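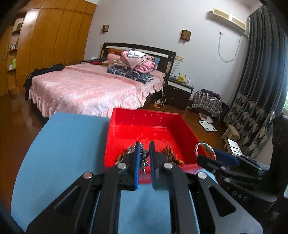 Chaves e porta-chaves numa caixa vermelha.

Sempre que se fala de justiça em Lurklow, a conversa acaba nas penas, e eu, que já ando nisto há uns bons anos, gostava que falássemos um bocadinho do que acontece às coisas das pessoas. Quem é detido e sai sem acusação espera, muitas vezes, 88 dias para reaver o que lhe ficou apreendido — e falo de objetos que não provam nada contra ninguém.

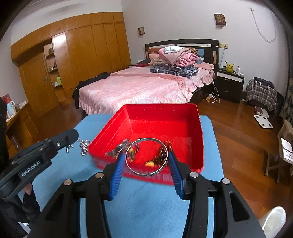

Foto: Arquivo Culov

No tribunal de Stesham há mais de 2,000 pedidos de devolução parados. Cada um precisa de um despacho, e cada despacho precisa de um juiz com tempo, coisa que, como sabemos, escasseia. A comarca de Duman resolveu deixar a decisão à secretaria, num prazo de 10 dias, quando o Ministério Público não se opõe. Que eu saiba, ninguém por lá se queixou!

Peço, com toda a amizade que tenho aos nossos magistrados, que se experimente o mesmo cá, de preferência antes das férias de agosto. Uma pessoa inocente não devia ter de pedir três vezes o que é seu.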